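# Wenutar Home Mole Check Lens

Clip-on skin magnifier for phones, 60 mm reach, sold with the Skuven photo log. Price: $137.

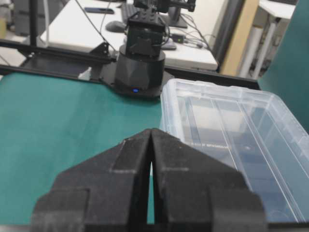 **Can it tell me if a mole is cancer?**

It can't. It takes a sharper close-up than your phone does alone, and a doctor still has to look at the spot, and maybe take a sample.

I'm Shahab Tabrizi, and I write the notes for everything we stock. I was slow to list this one. The maker's leaflet talks about "peace of mind," and I don't think a lens can sell you that. A mole can look fine in a photo and still need to come off.

What it does well enough is keep a record. Shoot the same spot every 2 months, same room, same light, and you have something to show at your next visit. The log holds 200 pictures before it asks you to pay, which I find cheap of them.

Skip it if you have a spot that is bleeding, itching or changing now. Call your doctor and keep your money.

- Fits most phones up to the width of the clip
- Lens cloth and soft case in the box
- Returns: 60 days, opened or not
- Next shipment: November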